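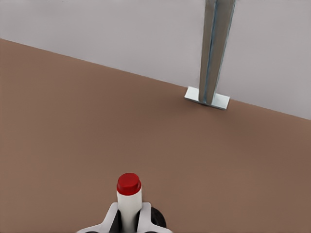
Sim view from the wrist camera, start pose. Post and base plate upper right, red cap at the bottom.

Teleop demos in sim: where should the operator look?

l_skyrme
Posted Apr 28, 2022
I am recording demonstrations for a reach task in simulation. The operator drives the arm with a six-axis puck and has to bring the red cap up to the base plate, stop short of the post and hold. Same view as above for the operator and for the policy. Nothing else on screen.

We have 100 demos so far. In 29 of them the cap ends up against the post, and nearly all of those come from the last stretch of the approach. People judge the sideways offset well enough. They misjudge the distance to the plate, then push forward in small jabs until something touches. The policy has learnt the jabs.

Options as I see them: add a second view for the operator only, slow the puck down near the plate, or throw out the bad ones and record more. Has anyone compared these?

vollgate_az
How is the puck mapped? If forward on the puck is forward in the base frame, your operators are steering across a picture in which the wall line runs downhill from left to right. That alone would give you corrections late in the approach. Map it to the camera frame and try again before you change anything else.

l_skyrme
Base frame. I kept it that way so that it matches the real arm.

vollgate_az
The real arm has a person standing next to it. Yours has a brown plane and a grey wall. I would change it.

gerrit_adams
Disagree on the mapping. We tried the camera frame at Fekitholm and the operators liked it for one afternoon. As soon as the wrist rotates, the axes rotate with it and people lose track of which way is up. Base frame plus practice was better for us.

The bigger problem is the surface. It has no texture at all. There is nothing on that brown plane for the eye to measure against until the cap is nearly at the plate. Put a grid on it.

sekar.o
A grid helps the operator and harms the data. The policy will read the grid lines, and then you take it to a bench that has none. If you must have one, draw it as an overlay in the operator window and keep it out of the recorded images.

gerrit_adams
Fine, overlay then. I had assumed she would randomise the texture anyway.

l_skyrme
Not yet. Textures are fixed for now. The overlay is easy, I can do that tonight.

zharahap
On the second view: don't, unless the policy gets it too. If the operator can see the gap from the side and the policy cannot, you are recording actions that the policy has no grounds for. It will average them and stop in the wrong place. I lost most of a June run to this.

sekar.o
That is overstated. The base plate is pale against the brown and its edges are crisp. There is also a faint shadow under it. A network can get distance out of that from a fixed start pose even if a person finds it hard. Side view for the operator is worth a small trial.

zharahap
From a fixed start pose, yes. Will the start pose stay fixed?

l_skyrme
No. It gets randomised in the next round.

zharahap
Then I stand by it.

vollgate_az
Has anyone tried guiding by hand on the real arm and replaying the joint angles in sim? The approach comes out smooth because the person feels the weight of the arm. No jabs.

gerrit_adams
We have. The paths are smooth but slow, and people pause at odd points to change grip. You have to cut the pauses out -- otherwise the policy learns to stand still. It also needs the post in sim to be where the real post is, to within a few millimetres. Ours was not.

l_skyrme
Thanks. Plan for now: overlay grid in the operator window only, puck gain halved close to the plate, mapping left alone. Same operators, same start pose. The 29 stay on disk but come out of the training set.

sekar.o
Keep the first part of each of those. The long move across the open surface is presumably fine. Trim at the first reversal of forward velocity.

l_skyrme
Most are, yes. Will trim and post the contact numbers for both sets.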